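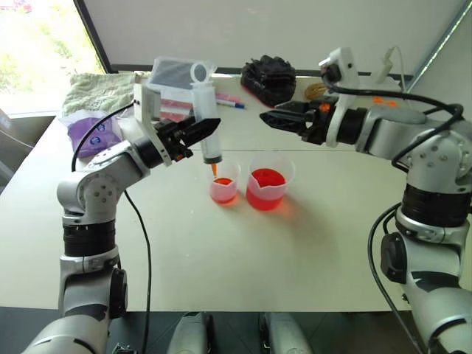
Notebook, bimanual bench. February, visit day. Written in the evening, corrected next morning.

Visitors from Tornside came at 10:30, a little early. Liudmyla Antoniuk met them downstairs and I used these minutes to home both arms one more time. The left arm had the same small error at the wrist that it had last week after a long idle. After homing it was gone. I want to look at it again when the bench is free.

Program for the visit, as we agreed with Hemell:
10:30 short talk (Liudmyla)
11:00 syringe task, teleoperated, then replay
11:45 questions at the bench
12:15 lunch

The talk was longer than planned, so we started the syringe task at 11:20. I teleoperated, Vasylenko watched the stop button and the log. The task is the one we practice since January: left gripper holds the syringe with the orange nozzle in the small cup, right gripper comes to the top and works the plunger. Colored water, red food color, the big cup is our stock. I made the color stronger than usual so that people can see the level from the second row. It was a good decision, one lady said she could follow it from the door.

Trial 1. Grip on the barrel was a bit too low and the right fingers came to the flange at a bad angle. I opened, went back, came again. Drew a small amount, then the syringe turned in the left fingers. Stopped there.
Trial 2. Better. Drew and pushed back into the small cup without drops on the table. People clapped, I was not ready for this.
Trial 3. Same as 2 but slower. I was nervous about the cable of the left arm, which goes down on the tabletop and over the front edge. It must be tied to the arm before next time. Vasylenko has the clips.
Trial 4. Replay of recording 2217. The left arm was good. The right arm closed beside the flange, a few millimeters to the side, and took nothing. I explained that replay does not look at the cameras, it only repeats the joint positions, and the cup and syringe were not in exactly the same place. I think this was the most useful moment of the visit, because after it the questions became more concrete.

Questions I wrote down:

How many recordings do we have for this task? I said 1000 is the goal for the spring and we are not there yet.

Why a syringe and not something easier? Liudmyla answered: clear plastic is difficult for the cameras, and the two hands really need each other here. One hand cannot do it.

Can the gripper feel how strong it holds? Only from motor current, so quite poor. I showed the current plot from trial 1, where you can see the slip. The force limit was at 32 percent. The man from Tusar asked if we tried 80. We tried, on an old syringe, and the barrel bent so much that the plunger did not move any more.

Can it work with a needle? No needles on this bench. I repeated it two times.

After the questions two of the visitors wanted to drive the arms. We did not plan it, but Liudmyla agreed, with reduced speed. Both went first for the syringe and both found it hard to judge the depth from the screen — the same complaint that I have. One of them suggested a second view from the side. I would like to try this before we record more.

To do:
— tie the left cable to the arm (Vasylenko)
— check the left wrist after idle, with log
— mark the position of both cups on the table with thin tape
— new syringes, same size, the plunger of this one becomes stiff
— side camera, ask Hemell what they have
— send recording list and the slides to Tornside (Liudmyla)

Note for me: for the next visit, do the replay before the teleoperation. They will understand better what the person is adding.

Added in the morning: red color on the white table came off with alcohol, except a weak spot near the front. Left wrist homed without error today.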